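共用桌面零散物品收纳方案 课程项目报告

课程：居住空间与日常用品
小组成员：Ruba Farah、Kirstin MacRitchie、Alasdair MacBrayne
指导教师：Sheena Sutherland
提交日期：2024年7月17日

一、选题

我们小组三个人都住在Fudcombe学生公寓，楼里每层有一间共用活动室。活动室里的桌子谁都可以用，用完以后东西常常留在桌上：水果、杯子、充电线、没拆的零食、别人的钥匙。保洁每周来两次，来之前大家会把桌面上的东西往一头推，推完以后就更难找了。Kirstin丢过一副眼镜，后来在一堆传单底下找到，镜腿已经弯了。

开题时我们想做一个带抽屉的柜子，Sheena Sutherland老师看了草图，认为课程时间不够，而且柜子一旦做好就很难改尺寸。她建议先用现成的架子和篮子摆一套出来，让人用一段时间再说。我们接受了这个建议，项目名定为Fevlow，没有特别含义，是文件夹最初的名字。

二、要求

方案要满足以下几点。

桌面前半部分要空出来，够一个人放电脑或者吃饭。
架子里放了什么，站在桌前就能看见，不用翻。
篮子可以整个端走，洗完再放回来。
全部花费控制在400元以内，不在墙上打孔。

最后一条是公寓管理处的规定。管理处的Shona Tosh女士答应借给我们一张白色桌子，条件是桌面不能粘胶，项目结束时按原样归还。

三、用品选择

架子比较过两种。第一种是实木格架，外观好，但侧板是实心的，靠墙放时里面很暗，底层的小东西看不清。第二种是黑色金属网格架，侧面和背面都透光，底部是一块浅棕色木板。网格的孔比较小，笔不会从侧面掉出来，这一点实木格架当然也能做到，但网格架轻，一个人就能挪。我们选了第二种。

底板用木板是后来才觉得有道理的。Alasdair在宿舍用过全网格的架子，杯子放上去不稳，瓶底窄的调料瓶会歪。木板平整，擦起来也省事。

篮子在Goltstead杂货店买。我们要求篮壁有孔，方便水果透气，底面则要完整，不然沙粒和果皮碎屑会漏到桌上。颜色选了黄色，放在白桌子上很显眼，从门口就能看到。篮子前后各有一个把手，从桌前可以直接拉，放回去时手也有地方抓。店里还有更大的一款，放到桌上以后把前面的位置占掉太多，当天就退了。

四、摆放

桌子靠墙，架子放在桌面后部，开口朝外。篮子放在架子前面，篮子后沿尽量贴近木板前沿，这样中间不会形成一条夹东西的缝。以前的桌面上，这类缝里最容易积面包屑和硬币。

水果用苹果做代表。苹果会滚，大小也合适，能看出篮子边和桌面的关系。先试的是放在篮子里，再试放在篮子旁边。很多人进门后随手一放，并不会对准篮子，所以篮子旁边的那一小块桌面也要算进收纳范围。 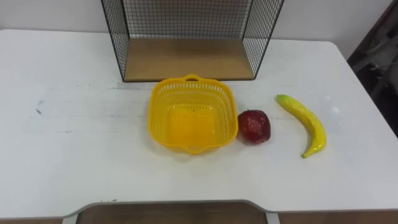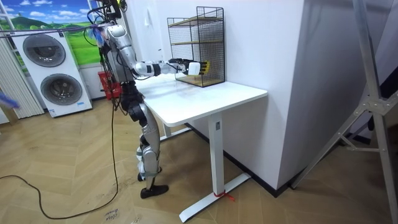

白色桌面与黑色网格架。

架子的位置改过三回。最初放在桌面正中，两侧都剩下一小块，哪一块都不够放电脑。后来推到最左边，左手边的人够得着，坐右边的人要站起来。最后定在中间稍偏右，左侧留出的一大块可以摊开书，右侧留一小块放杯子。这个位置没有经过计算，是几个人轮流坐下来试出来的。

前后位置也有讲究。架子太靠前，人伸手进去时手肘会碰到桌上的东西；完全贴墙，架子后面掉了纸片就要把整个架子搬开。我们让它靠近墙但留一点余地，手指能伸进去。

五、使用规则

规则写在一张纸上，夹在活动室门口的登记本里，原文如下。

架子底板放公用的东西，例如胶带、剪刀、纸巾。
上层放轻的和不常用的。
篮子只放吃的，当天不吃的请带走。
个人物品不要过夜。

第一版规则有一页半，没有人看完。Kirstin删到只剩这几句。她还想在架子上挂标签，试了两天，标签卡在网格里总是转过去，背面朝外，后来取下来了。

六、记录与结果

我们在登记本里记录了试用期间桌上物品的取放情况，由组员轮流抄录，加上同学自己填写的部分，总计2993条。记录方法比较粗，只写物品、放在哪里、是否归位，没有写时间，所以无法分析一天中哪个时段最乱。

从记录看，食品归位的情况最好。同学普遍反映黄色篮子容易记住，一看就知道吃的往哪里放。剪刀和胶带归位的情况也比以前好，以前这两样东西经常要去隔壁楼借。

充电线的情况没有改善。线放在底板上会缠在一起，放进篮子又会和水果混着，拿一根带出一团。我们临时加过一个纸盒，盒子很快被塞满了别的东西。关于线，目前没有合适的办法。

另一个没有预料到的问题是桌面的痕迹。白色哑光桌面用久了会留下浅灰色的划痕和污点，篮子拖来拖去也会加重这种情况。湿布能擦掉一部分污点，划痕擦不掉。Alasdair建议在篮子底下垫一层毛毡，但毛毡会吸水，吃的东西洒了反而麻烦。讨论以后决定不垫，在规则里补了一句“篮子请端起来移动”。补这句以后有没有效果，我们没有再统计。

七、费用

架子和篮子合计没有超过预算。桌子为借用，不计费用。退掉的大篮子店里扣了一点包装费，由小组自己承担，没有列入报销。登记本用的是Ruba剩下的Pringle牌练习本。

八、同学意见

试用结束前我们请几位常来活动室的同学提意见，摘录如下。

“架子可以再矮一点，我坐着看不到上面那层放的什么。”
“篮子很好，希望再来一个放药和创可贴。”
“桌子前面那个缺口不知道是做什么的，我一直用来靠肚子，还挺舒服。”
“网格里面会积灰，谁来擦？”

关于积灰，我们试过用旧牙刷，效果可以，但很费时间。用湿巾擦会在网格上挂住纤维，还要再摘一遍。最后的做法是把架子搬到淋浴间冲，木板先取出来，避免泡水。木板单独擦，晾干以后再装回去。

九、不足

试用只在一间活动室进行，使用的人大多互相认识，比较愿意配合。换到一楼的大厅，结果可能不同。对照也没有做，隔壁层的活动室一直是老样子，我们本来可以在那里做同样的记录，但人手不够。

架子的尺寸完全取决于店里有什么。如果自己做，我们会把上层降低，底板向前多伸出一点，让篮子的后沿可以压在底板上。这样端走篮子时需要抬一下，放回时也有个固定位置。Alasdair画了草图，附在附录二。

十、分工

Ruba Farah负责采购、登记本的整理和本报告的撰写。Kirstin MacRitchie负责使用规则和同学意见的收集。Alasdair MacBrayne负责摆放试验、清洁方法和草图。数据抄录由三人轮流完成。

桌子归还前由Shona Tosh女士检查桌面，检查单见附录三。架子和篮子经她同意留在活动室继续使用，到十二月由公寓管理处决定是否给其他楼层添置。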